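The Ferry at Drakness

My aunt left me the house at Drakness and the job of emptying it. The lawyer sent the key in a padded envelope with a letter saying the buyer wanted possession by the end of April. I had two weeks of leave and I took them both.

You get to Drakness by ferry from Pleltance. The road goes there too, but it adds 117 miles and crosses the marsh, and in spring the marsh road floods. The ferry takes twenty cars if they are small. I was the last one on. A man in an orange vest waved me up until my bumper touched the chain, then walked away.

I stayed in the car for most of the crossing. When I was a child my aunt used to meet me on the other side with a thermos of soup, and I would drink it in her truck with the heater running. I hadn't been back in nine years. We had argued about something to do with my father's boat, the Saber, and who should have sold it, and for how much. The boat had gone for 358 dollars, engine included. I can still remember the figure, and I can't remember what I thought it should have been.

The house smelled of kerosene and old bread. She had kept the front room closed to save heat and lived in the kitchen and the small bedroom behind it. Her coat was on the hook. Her boots were under the coat with newspaper stuffed in them. I turned on the water and it ran brown and then cleared, and I made coffee and started with the cupboards.

For three days I packed. I drove boxes to the church hall and came back and packed more. A woman from two doors down came by with a casserole and stood in the doorway looking past me at the walls.

"She papered those herself," the woman said. "Every one of them. You know she wouldn't let anybody hold the ladder."

I said I didn't know that.

"She had the book from Sernus. The big sample book. She had it on loan for a year, and they had to write to her to get it back."

After she left I went and looked. I had been in and out of those rooms for half my childhood and had never paid attention to the wallpaper. The kitchen was plain yellow. The small bedroom had ferns. I opened the front room, which I had been putting off, and it was green from the floor to the ceiling, with birds in it. The seams were so tight I had to find them with my thumbnail.

Behind the door there was one bad place. The strip ran out of true by the width of a finger, and a bird had lost part of its head. She had hung a calendar over it. The calendar was from the year we argued. I took it down and checked the month it was open to, and it was July, and there was nothing written on it except the ferry times.

I sat on the floor for a while. It was getting dark and I hadn't put a lamp in there.

The letters were in a flour tin in the bedroom. Most of them were from my father, about weather and money. Mine were at the bottom, the ones I had written from school, and with them was a letter to me in her handwriting, in an envelope with a stamp on it. The stamp was two rates out of date. I took it to the kitchen and opened it with a butter knife.

It was one page. She said the boat had needed a new keel and she hadn't wanted my father to know how bad it was, because he had built it. She had given the buyer her word that she would keep quiet about the price if he kept quiet about the keel. She said she was sorry I had been told it differently. Then she wrote about the front room. She was going to paper it that summer, and if I wanted to come up, I could do the trimming, which was the part she hated. She said there were birds in it and I would probably think it was too much.

I read it twice and put it in my coat.

The next morning I called the lawyer and asked whether the buyer was planning to change anything. He said he had no idea. He said people usually did. I asked if I could leave a note with the key, and he said I could leave whatever I liked as long as the house was swept.

I wrote the note at the kitchen table. It took longer than I expected. In the end I said that the front room had been papered by hand, that there was a flaw behind the door, and that a calendar would cover it. I left the calendar on the windowsill.

In the closet under the stairs I found what she had left over. There was most of a roll of the birds, half a roll of the ferns, and her brush, washed and wrapped in a rag. I put the brush and the birds on the passenger seat. The ferns went to the woman two doors down, along with her dish.

The ferry back was nearly empty. The same man waved me on and didn't bother with the chain. This time I got out and stood at the rail — it was cold, but not as cold as I remembered — and watched the Drakness side until the houses ran together and I couldn't have said which one was hers.

I live in an apartment with white walls. The lease says they have to stay white. The first weekend I was home I measured the wall behind my bed, and then I measured the roll, and there was enough for one strip down the middle and a little more. I bought paste. I stood the ladder up and climbed it with the paper over my arm, and I didn't ask anyone to hold it.

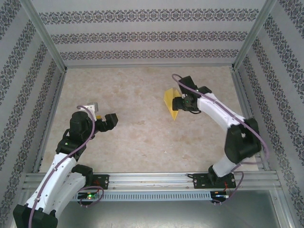 Patterned walls, with strips of floral medallions and scrolls between plain grey stripes.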